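Help board > Working practice > Tabletop tasks

What should a written rule for "clean sweep" episodes say?

Posted by Craig Nisbet, 20 August 2025

I have been asked to write the rules sheet for our sweeping task and would like to hear how other groups handle it. We have a two-armed setup at a table. The task is to sweep loose debris into a dustpan with a brush and empty the dustpan into a bin. We record operators doing it by teleoperation and later run the trained policy on the same table.

The current sheet is one paragraph long. It says "sweep everything up and put it in the bin." Three people read that three ways. One of them calls an episode finished when the big pieces are off the mat. Another goes back for every crumb and runs out of time. The third drops pieces into whichever bin is closer, and the sheet doesn't tell him he can't.

Our debris is yellow sponge torn into pieces, plus bread. The bread is my main headache. It sheds crumbs as it gets handled, so the table at the end of a shift is not the table we started with. We have 3,947 episodes on record and I can't say with any confidence how many would pass a strict rule.

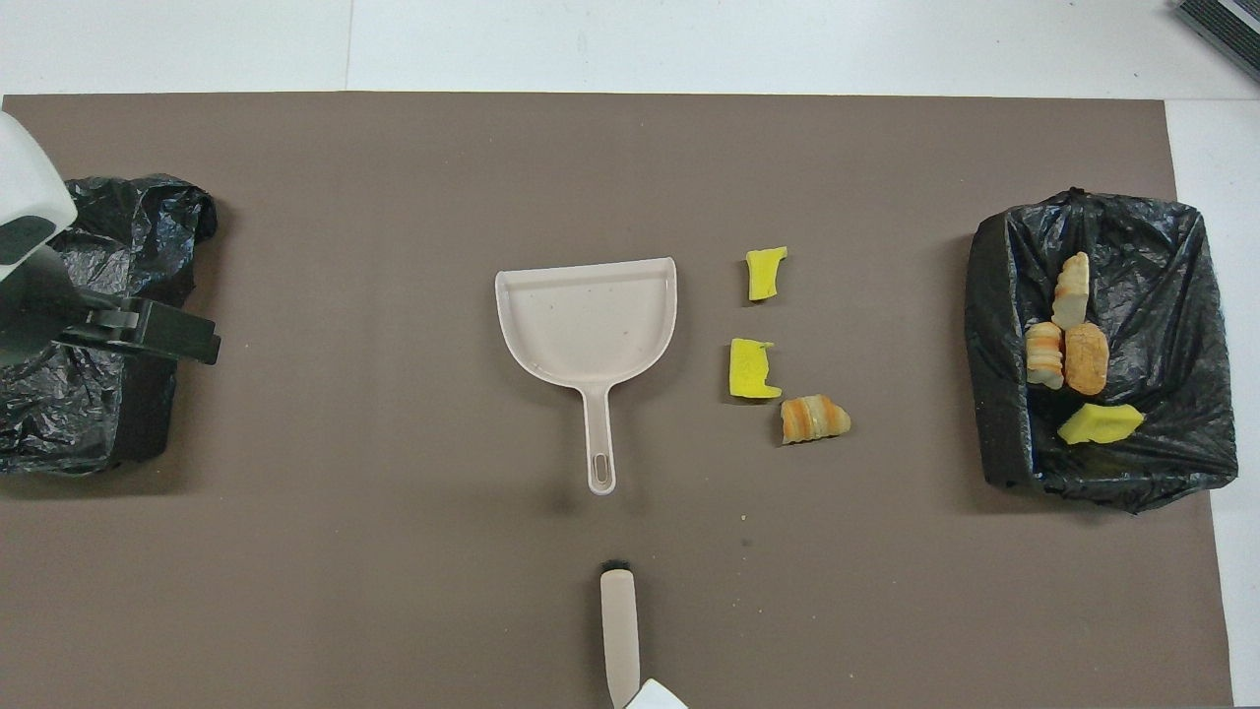 Flekasholm Manipulation Group, Task Rules and Bench Safety

My specific points are these. Do crumbs count? Do you say which bin is the target, or let the operator pick? Does a bin have to be empty at the start of an episode? And where do the tools have to be at the end?

I would also take advice on the safety side. At the moment the safety section is a link to the arm manual and a line about the stop button.

Tài Thân
Member, Phí bench team

We went through this last year and rewrote our sheet twice. What follows is what we kept.

Crumbs. Pick a size and put it in writing. We use a gauge, a plastic card with a 5 mm hole in it. If a piece passes through the hole, it is residue and doesn't count against the episode. If it doesn't pass, it is debris and must end up in the bin. Before we had the card, two reviewers scoring the same batch of 76 episodes disagreed on 20 of them, and nearly all of those were arguments over bread. In your photo there is a tiny pale crumb on the mat a little below the bread piece. Under our rule I expect that would be residue, but I would want the card next to it before I signed anything. There is also a faint dark spot near it. Decide what you do with marks on the mat too. Ours get wiped at reset, and if they don't come off they are noted on the sheet and ignored.

Target bin. Name it. "Left" and "right" cause trouble because the person standing across the table has them reversed, so define them from the robot's side. With two bins lined in the same black plastic I would put a colored tag on the target bin, low on the outside where the liner doesn't hang over it. If you want the policy to choose a bin by type of waste, that is a different task and needs its own sheet. Your right-hand bin has both bread and sponge in it, so either you aren't sorting or you have a problem.

Start state. A bin may have things in it at the start, but the contents have to be written down or photographed before the first motion. Otherwise the reviewer can't tell which pieces the episode put there. That right-hand bin has three pieces of bread and one of sponge. With only that view I can't tell whether the episode did that or the previous one did. The cheapest fix is a start photo taken from above each bin. We empty the bins every time, and it adds very little to a reset.

Tools. We require the dustpan and the brush to be released and lying inside a marked area, with both grippers open and clear. An episode that ends with a tool still held is marked incomplete. Some groups don't care about this. We do, as the next run has to start from somewhere.

Bread. Replace it on a schedule. We change ours daily and bag it at the end of the shift. Weigh the pieces if you want to be strict. Don't leave food on the bench overnight. If your building has a rule about food in the lab, get the exception in writing.

Last thing on the sheet: version it. Put the version number in each episode's record. If you change the crumb rule in December, you will want to know which episodes were judged under the old one. Don't go back and rescore old episodes under a new rule unless you rescore all of them.

Jimetby

I wouldn't count crumbs at all. We did a similar cleaning task with dry pasta and never had this problem. Use pasta.

Trorum
Member, bench safety

Taking the safety part, as the others have left it alone.

A link to the manual is not a safety section. The manual covers the arm. Your sheet has to cover the arm plus the table, the tools, the bags and the people resetting the scene. A risk assessment for the whole cell should exist already. If it doesn't, write that first and base the sheet on it.

Items I would expect to find:

Who may reach onto the mat, and when. Our rule is that hands go in only after the arms are stopped and the operator has said "stopped" out loud. The person resetting says "clear" when they are back behind the line. Both words, every time, even if only two people are in the room.

Bin liners. Loose plastic is the thing I would look at first in your picture. The bag on the left spills over the sides of the bin and the gripper is right over it. A gripper can close on a fold of plastic and take the whole bin with it. Fold the liner down over the rim, tape or band it underneath, and trim what is left. Your other bin is closer to what I mean, although it is still wrinkled and there is a small knot sticking up at the top edge. Tuck the knot under.

Equipment on the table. There is a dark gray unit with a grille on the white part of the table, past the corner of the mat. I can't tell what it is. If those slats are for cooling, write down a clearance distance and keep bread and sponge away from it. If it doesn't need to be on the table, move it.

Stop button. State where it is, who holds it and how often it gets tested. We test at the start of each shift and initial the log. The person holding the button does not also do resets.

Gripper fingers. Wipe them when you change the bread. We add a full inspection every 3,000 cycles. That number came out of our own wear records, so set yours from your own.

Craig, on your question about crumbs I agree with Tài about using a gauge. I would make the card a bright color so that it doesn't get left on the mat. We lost a run to that.

Craig Nisbet

Thanks, all. I am taking the gauge, the start photos and the two-word call for resets. The target bin will be named from the robot's side and tagged. I'll fix the left liner before the next shift.

We can't switch to pasta. Soft items are part of what we agreed to cover.

Tài, does your marked area for the tools go on the mat itself or on the table? I would prefer not to put tape on the mat if it ends up in every recording.

Tài Thân

On the mat, four small corner marks in a color close to the mat. Keep them the same for the whole set and photograph them when you put them down, in case they get replaced.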